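Bin picking project, cable keeps snagging. Tips?

jilto_mio
Our student team (Cliltside robotics club) has a bin picking demo on 20th September and I'm losing sleep over the hose and cables at the wrist. Every time the arm turns past 65 degrees the whole bundle pulls tight and the run stops. We're at 50 good picks out of 60, and I blame the cables for most of the misses!

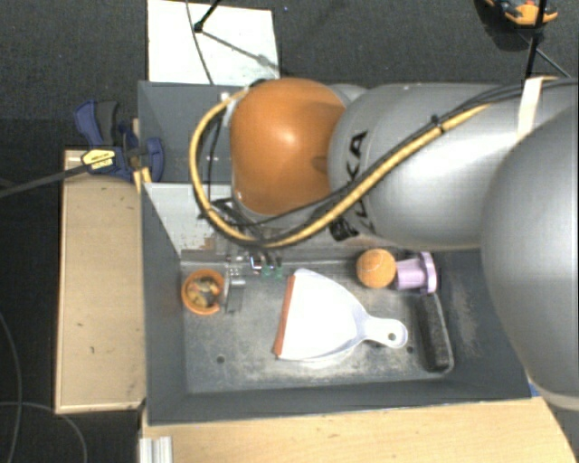 Shota says just add more zip ties and call it a day. I say we need to reroute the whole thing. Anyone been through this?

ycliff20
Don't add ties near the wrist!! You want slack there. We did that in June and tore a connector clean off.

madalena_c
Kinda disagree, one tie in the right spot saved our season. Leave a big loop past it and you're fine. I'd look at your grasp points first, a dustpan is way harder to grab than a ball.

shota_o
Told you Mio lol

jilto_mio
You said MORE ties, she said one. And the dustpan we get fine, it's the ball that rolls off on us (ugh).

ycliff20
Slow the wrist down by 20 percent and run it again before you touch anything. Then post your numbers.

jilto_mio
ok trying that tonight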